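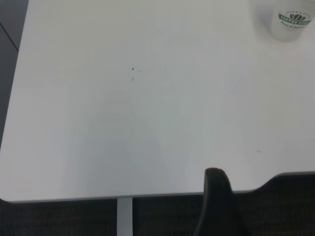 Gobelet « COFFEE SHOP » sur un plateau de table blanc.

Dutico > Programmes soutenus > Éclairage intérieur > Rapports d'avancement

Projet Drerncombe – gradation automatique des luminaires de bureau
Rapport d'avancement à l'attention du financeur, période close fin mars
Rédaction : Henryk Wieczorek. Relecture technique : Zulkifli Tuhumury.

1. Objet de la période

Les travaux ont porté sur le module de gradation Penrose, destiné à des luminaires LED suspendus déjà en place. Le module s'insère entre l'alimentation et la source, lit la lumière ambiante au moyen d'une photodiode et ajuste le courant de sortie. La consigne retenue pour les postes de travail est de 300 lux sur le plan utile, en complément d'une lampe d'appoint individuelle. La commande murale existante est conservée et reste prioritaire.

2. Travaux réalisés

Le lot 1 (carte électronique) est terminé. La troisième révision corrige le défaut de routage signalé dans le rapport précédent : la piste de retour de la photodiode passait trop près du convertisseur et introduisait un bruit mesurable à bas niveau. Le plan de masse a été séparé et un filtre du premier ordre ajouté en entrée.

Le lot 2 (micrologiciel) est livré dans une version utilisable sur site. La boucle de régulation fonctionne avec une rampe de 7 secondes entre deux paliers. Une rampe plus courte avait été essayée ; les occupants percevaient les variations au passage des nuages. L'hystérésis est réglable par cavalier, sans outil logiciel.

Le lot 3 (installation pilote) a débuté. Au total, 17 luminaires sont équipés dans les bureaux de la façade sud. Les autres attendent la livraison des boîtiers.

3. Résultats de mesure

Les relevés sont effectués à hauteur de plan de travail, stores ouverts puis fermés. Stores fermés, l'écart à la consigne reste inférieur à 5 % sur l'ensemble des postes mesurés. Stores ouverts, la dispersion est plus forte près des fenêtres, où la photodiode reçoit une part de lumière directe. Un cache orientable est à l'étude.

Aucun papillotement n'a été relevé au-dessus du seuil de détection de l'appareil. En deçà du dixième du courant nominal, la sortie devient instable sur une partie des alimentations anciennes. Le micrologiciel coupe désormais la source sous ce niveau – solution provisoire, à revoir avec le lot 4.

Les économies d'énergie ne sont pas chiffrées dans ce rapport. Les compteurs divisionnaires n'ont été posés qu'en fin de période et la série est trop courte pour être exploitée.

4. Écarts au calendrier

Le fournisseur Corner a livré les boîtiers avec presque 5 semaines de retard, et une partie du lot présentait un entraxe de fixation non conforme au plan. Les pièces concernées ont été retournées. Le pilote de la façade nord est décalé d'autant ; la date de fin du projet n'est pas modifiée à ce stade.

5. Budget

Les dépenses de matériel sont conformes au prévisionnel. Le poste « prestations de pose » est sous-consommé du fait du décalage du lot 3. Nous demandons le report du solde sur la période suivante, sans changement du montant total.

6. Suite des travaux

– réception des boîtiers de remplacement et contrôle dimensionnel à l'arrivée ;
– pose sur la façade nord, interventions le vendredi après 16 h ;
– essai du cache orientable sur les postes proches des fenêtres ;
– liste des alimentations compatibles, avec plage de gradation garantie pour chacune ;
– première exploitation des compteurs.

Les relevés bruts et le schéma de la révision 3 sont disponibles sur demande auprès du rédacteur.

Ce site utilise des cookies de mesure d'audience. Accepter | Refuser | Paramétrer

© Dutico – Contact – Mentions légales – Haut de page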